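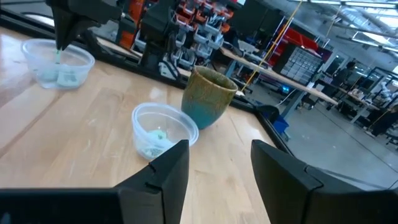
Castum Two-Arm Recording Station

The Castum station is a tabletop work cell for collecting demonstrations by teleoperation. An operator moves a pair of leader handles, the two arms follow, and the station stores joint positions, gripper opening and camera video as one time-aligned episode. It is supplied by Romo to laboratories and training departments that prepare their own data for policy learning.

Wrist view

Each arm carries a small camera at the wrist, mounted so that both fingers of its own gripper remain in view. When the arms share a task, the wrist camera of one may also record the gripper of the other, as when a small object is held above a clear bowl on the far side of the table. Both views are saved at full length. Cropping and resizing are left to the customer's training code.

Working with household items

The station is intended for light objects such as plastic bowls, ceramic cups and soft goods. Clear and glossy surfaces are permitted. Operators should record them under the same lighting that will be used in evaluation, and should note any change of lighting in the session log. The table does not need to be screened off from the rest of the room.

Episode handling

Every episode is marked by the operator as accepted, rejected or for review. Rejected episodes are retained in a separate folder until a supervisor removes them. Task instructions are entered once per session and copied to each episode; they may be edited later without altering the recorded data.

Specifications

Number of arms: 2
Wrist cameras: 2
Table length: 1845 mm
Recommended maximum session: 200 episodes
Part number: 2835
Export: video files with a table of joint and gripper values

Delivery and training

Stations are assembled and calibrated at the Clorthorpe workshop before shipment. Operator training is led by Nuria Iglesias and may be held at Clorthorpe or at the customer's site. Requests for changes to the mounting rail or camera brackets should be addressed to Hervé Hervieu, Applications Engineering, before the order is confirmed.

The Hoarau leader handles are ordered separately.

Page revised 3rd November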